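Dandham Workshop Group Gets Two-Handed Robot Running

Apr 8, 2018 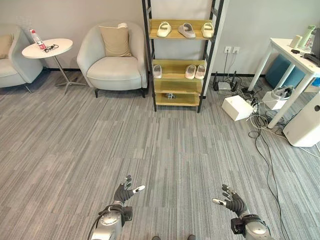
A group of hobby builders in Dandham has finished the upper half of a two-armed robot, after a winter and spring of evening work in a shared workshop on the second floor of the old Debnath building. The project is called Zestix. Both arms now move under their own control, and the group has started on the slower job of teaching the machine to pick things up and put them down. Each arm ends in a black hand with several fingers, mounted on a silver wrist, and the thumbs have white tips. The arms reach out over the gray carpet of the room where testing takes place, with a router and a good length of black and white cable on the floor along one side.

The arms came secondhand. The group bought them as a pair from Ridex, a local dealer in used shop equipment, for $594. They arrived without hands or working control boards. One shoulder motor had a stripped gear and had to be replaced, and the group made new mounting parts for the wrists on the workshop's own mill.

Most of the time since then has gone into wiring and software. The first cable runs were too short and pulled loose whenever an arm reached across the body. They were taken out and redone with more slack, and the connectors at the wrist were swapped for a locking type. A log kept by the group lists 189 evenings of work on the project, counting the ones when only one person showed up.

The hands have been the hardest part. Early versions of the control program closed all the fingers at the same speed, so the hand tended to push an object away before the thumb could meet it. The current version moves the thumb into place first. The builders say this works well with mugs and small boxes and less well with anything soft. Slippers are next on the list, along with folded towels.

So far the group has recorded 677 attempts at a single task, lifting a cardboard box with both hands and setting it on a shelf. They have not published a success rate. According to notes on the workshop's bulletin board, most of the failures come at the end, when the left hand lets go a moment before the right.

Testing was moved from the main shop to a furnished room down the hall earlier this year. The main shop has a concrete floor and a lot of metal dust, which was getting into the finger joints. The furnished room also has the kind of things the builders want the machine to deal with — chairs, shelves, a desk, a side table — at the heights they would have in a house.

The group plans to release its wiring diagrams and the wrist mount drawings in June. The control software will follow once the settings files have been cleaned up. There is no plan to sell the robot or offer it as a kit.

The workshop is open to members on weekday evenings, and visitors can come in during the first hour. People who want to see the arms move should ask at the front bench, as the test room is kept closed when the motors are on. The group is also looking for spare servo drives and for someone with experience in force sensors. Offers can be left at the workshop or with the front desk at Ridex.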